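How Does a Robot Know What It Is Looking At?

When you look at a table, you know at once what is on it. A robot does not. Its camera gives it only numbers – very many small numbers, one group for each dot of color.
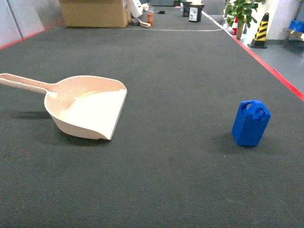 So the robot needs a program that turns the dots into things. At Flasden we call our program Denero. First it searches for places where the color changes quickly. Where bright blue stops and dark gray starts, there is probably the edge of something. Denero follows the edge until it comes back to the beginning. Now it has a shape!

But what is the shape? Before Denero could answer, it had to study. We gave it 1739 pictures, and people had already written the right names on them. 266 of these pictures had a dustpan in them. After much practice, Denero can say "dustpan" also for a dustpan it never met before.

Shadows are difficult. A shadow is dark and it has an edge, so a young program may think it is a thing, and the robot tries to pick it up. You can try this at home: put a cup near a lamp and draw a line around its shadow. Then move the lamp. The cup stays, but your line is now wrong.

When Denero knows the names and the places, a second program, the planner, takes over. It asks two questions: which thing do I want, and which way can the arm go without touching the others? If something stands in between, the planner looks for a path over it or around it. Only then does the arm start to move.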